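Stirkamance: a word list of kitchen and household terms

README for the data files, version of Mar 28, 2022

Stirkamance is a small bilingual word list covering the things people say in and about kitchens. It was put together for a local evening class in Itby and later tidied up so that other teachers could use it. The files are plain text and can be opened in any spreadsheet program.

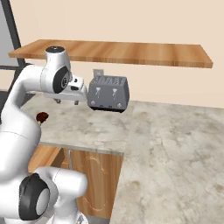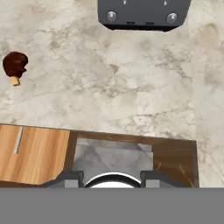
Can I use the list with learners who have never studied the language before?
The first file was written for them. It holds the short, common words and leaves out anything that needs a grammar note. Start there and move on to the second file when the class can handle plurals.

What is in the folder

words_basic.csv has 228 entries. Each one is a single noun or verb with its translation, a sample sentence and a topic label.

words_more.csv has phrases and less common words, such as names for cuts of meat, types of flour and the parts of a stove. Some of these have two translations where speakers from the coast and speakers from inland disagree. Both are kept and neither is marked as the better one.

sentences.txt has the sample sentences on their own, one to a line, for teachers who want to print them as a dictation.

changes.txt is a log of corrections.

Columns

id: a number that stays the same between versions. If an entry is removed its number is not used again, so there are gaps.
word: the headword in its dictionary form.
translation: the English meaning, British spelling.
class: noun, verb, adjective or phrase.
topic: one of food, tools, cleaning, furniture, cooking, shopping.
sentence: one sample sentence. It may be empty in words_more.csv.
note: anything that would not fit elsewhere.

The files are saved as UTF-8 with commas between the fields. Sentences that contain a comma are in double quotes. Older versions of some spreadsheet programs guess the wrong encoding and turn the accented letters into pairs of odd symbols. If you see this, use the import menu and choose UTF-8 by hand. Do not save over the original before checking.

How the words were chosen

The starting point was a set of class notes by Bjartur Damgaard, who taught the Itby course. Learners were asked to write down words they had needed at home during the week and had not known. Their slips were typed up, duplicates were removed and the spelling was checked against the Hauksdóttir school dictionary. Where the dictionary had no entry, the word was kept if two speakers agreed on it.

After that, 46 words were added to fill obvious holes. The slips had "fork" and "spoon" but no "knife", and three different words for "bin". Most of the additions are in the tools and cleaning topics.

Sample sentences were written fresh for this list. They are short and dull on purpose. None has more than one clause in words_basic.csv.

Known problems

The topic labels overlap. "Dishcloth" is under cleaning and "tea towel" is under tools. We have left this alone, as changing the labels would break the worksheets that some teachers have already made from them.

Brand names used as ordinary words were left out, even though people say them all the time.

Gender is missing for 20 of the nouns in words_more.csv. These are mostly loan words, and speakers were not sure themselves. The class column says "noun ?" for these.

Words for dishes eaten only at holidays are thin. A separate list was planned and has not been started.

There are no sound files. A set was recorded in July but the room had a bad echo and the vowels could not be told apart, so they were dropped.

Using the list in Jiltetti

Jiltetti is the flashcard program used in the Itby class. To load the list, make an empty deck, choose Import, and match word to Front and translation to Back. Leave the id column switched on or later updates will create doubles. The default of 30 new cards a day is too many for most people and can be lowered in the deck settings.

Corrections

Send the id of the entry, what is wrong and what you think it should be. Please put one correction on each line. Changes to spelling are made straight away. Changes to a translation wait until a second speaker has looked at them.

Terms of use

You may copy, print and change the files for teaching, paid or unpaid. Keep this README with them if you pass them on.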